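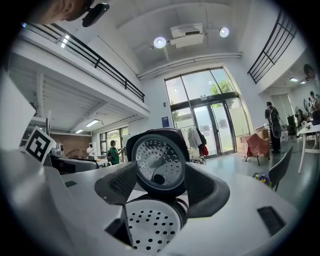 Rice cooker smells musty even after washing

graltmont_kitchen
Hi all! I bought a Vornard cooker last July and loved it, but lately the rice comes out with a stale, sour sort of smell. I wash the pot every single night (with soap, I promise) and I've even switched brands of rice. Do I need a new one, or am I missing something?

Posted by Prodach
Oh, you poor thing, I went through the very same trouble with mine! It was starch under the lid, tucked up behind the steam plate. If yours comes off, soak it in warm water with a spoonful of baking soda for 30 minutes, then scrub it with an old toothbrush.

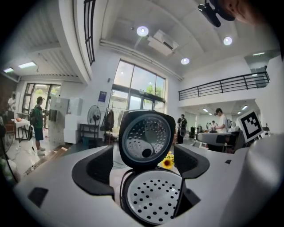 Go around the rubber ring as well, and let everything dry completely before you put it back. I leave my lid up overnight now, and I haven't had the smell since. Check your manual first, though, as some plates are fixed in place.

Posted by Liu
Vinegar. Works for me. Also don't leave rice on warm more than 6 hours.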